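The Sleeve Problem

By January we had 276 folds in the bag and the model still hated sleeves. It would smooth a sweater beautifully, line up the hem, and then leave one arm sticking out like it was hailing a cab. I loved it anyway. I'd been at the Titotis lab for a year and had never worked on anything this fun!

Our method was simple enough to explain to my mother. A person holds the gripper and folds clothes with it, the recordings go to the model, and the model learns to do the same thing with a real arm. Nordin was our name for the model. Sullness was our name for the arm, after a town one of us had once been stuck in overnight.

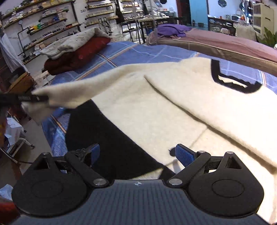

My idea came while I was folding knitwear on the bed (fuzzy knits are the worst, they cling to everything). I noticed that I never went straight for the fold. I pulled the cuff out sideways first, held it a second, and only then brought it over. Half of us did that and half of us didn't, and we'd been mixing all of it together.

So we sorted the recordings into 2 piles, pull and no pull, and trained Nordin twice. Then we went on collecting, pulling every time, until we had 500.

The no-pull version did what it had always done. The pull version took hold of a cuff, drew it out, waited exactly as long as I wait, and laid the sleeve flat across the chest. Out of 30 sweaters it got 26. I yelled so loudly that the people from Linditz came over from next door, and I made them watch the whole run again from the first sweater.

Then somebody asked about hoodies, and I went to find one.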